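Subject: Re: Wellano oil-filled radiator vs. baseboard for back bedroom
Date: 24th January

> We have a back bedroom over the garage that never gets above cool in winter.
> The old baseboard under the window quit and I don't want to pay an
> electrician to replace it if a plug-in will do. Has anyone on the list used
> the Wellano oil-filled radiator? The store also had a Skutard panel heater
> that hangs on the wall. The room is small, one outside door, two windows.
> My main worry is noise, and the second is the electric bill.

I have owned both, so I can answer most of this.

The Wellano is the one I would buy for a bedroom. It has no fan, so the only sound is a tick from the metal when it warms up and again when it cools down. The first few nights I noticed it and after that I didn't. It has two settings, 500 watts and a high one, and I leave it on the low one overnight with the door shut. It takes a good while to get going. If you walk into a cold room and want heat right away, you will be disappointed.

The Skutard panel is thinner and stays out of the way, and it heats up faster. Mine came with a short cord and the manual says not to use an extension, so check where your outlet is before you drill any holes. The thermostat on it clicks loudly every time it switches. In a hallway that is fine. Next to a bed I found it annoying and moved it to the laundry room after 8 nights.

On the bill, a watt is a watt. A 500 watt heater running for an hour uses the same power whether it is oil-filled, a panel or a baseboard. What changes the bill is how long it runs, and that comes down to the room. Before you buy anything I would look at the floor. A room over a garage usually loses heat downward, and if there is no insulation in the garage ceiling, any heater you put in there will run all night. Weatherstrip the outside door too. I did ours with foam tape one year and had to redo it the next March when it peeled, so get the rubber kind.

One question back to you. Did the baseboard quit completely, or does it come on and trip the breaker? If it is just dead, it could be the wall thermostat and not the heater. Ours was. The part was cheap and the heater itself is still working. Turn the breaker off and test for power before you open the cover, and if you see more wires than you expected, stop and call someone.

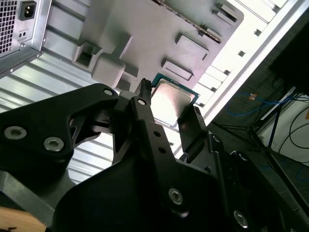
As for plug-in timers, I would not use one with a heater unless the label gives a rating well above what the heater draws. Many of the small ones are made for lamps. Some are marked for 300 or 600 watts, which would technically cover the Wellano on low but not if somebody bumps the dial up to high. I use the heater's own thermostat and turn it off by hand in the morning.

Also, whichever one you get, plug it straight into the wall and feel the plug after the first hour. Slightly warm is normal. If it is hot to the touch, the outlet is worn and should be replaced before you use it again.

I have no experience with the Sasteo ceramic heaters that came up on the list last winter. Those have a fan, so with noise as your main worry I would skip them.

If you want to try the Wellano before spending money, mine is sitting unused until the next cold spell and you are welcome to borrow it for a week. I am on the Yau side of the creek and home most evenings. It is heavy but it has wheels.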